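Pipetting

Pipetting is the moving of small, measured amounts of liquid from one place to another, and I have done more of it than I care to add up. I run the teaching lab in Hadville, and I started this page because new people kept asking me the same things at the bench. It has grown a bit since then (sorry!).

Where the word comes from

Pipette is French for a little pipe, and a little pipe is all the oldest kind is. You drew the liquid up, put a finger over the top end and let it out slowly. For a very long time people drew it up by mouth, with all kinds of nasty stuff in the tube. Please don't. A rubber bulb costs next to nothing and never swallowed anything.

Main kinds

Glass volumetric pipettes have a bulge in the middle and a single line on the neck. They hold one amount and they hold it very well. Graduated pipettes have marks all the way up, so you can give out whatever you like, a little less exactly. Pasteur pipettes are the droppers, good for moving liquid when you don't much care how much of it there is.

Then there are air displacement pipettes, the ones with a plunger and a throwaway tip. A piston moves a cushion of air, and the air moves the liquid. Lovely for water. For syrupy things like glycerol, or anything that evaporates fast, I'd go for a positive displacement pipette, where the piston touches the liquid itself.

Technique

Wet the tip first by filling and emptying it a couple of times. Hold the pipette upright while you draw up, keep the tip just under the surface, and let the plunger rise slowly – if you let it snap back you'll pull in air, and maybe get liquid up inside the barrel. When you give the liquid out, touch the tip to the wall of the vessel. My friend Alby Harawira taught me that last part at Tomoana, and I still hear his voice when I forget.

Checking a pipette

You weigh water. One microliter of water weighs very close to one milligram, so a good balance will show you what your pipette is really giving. Ebony Goodwin and I went through our whole cupboard one August, with the windows shut to keep drafts off the balance, and I enjoyed it far more than I expected to.
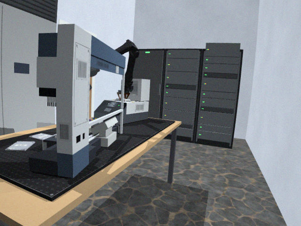
Why are there two stops on the plunger?

The first stop sets the volume you draw up. The second pushes out an extra puff of air, so the last bit of liquid leaves the tip. Go down to the first stop to fill, and all the way to the second to empty.

Storage

Keep them upright on a stand, and never lay one down with liquid still in the tip. I set adjustable ones back to their top volume at night – it's easier on the spring, or so I was taught.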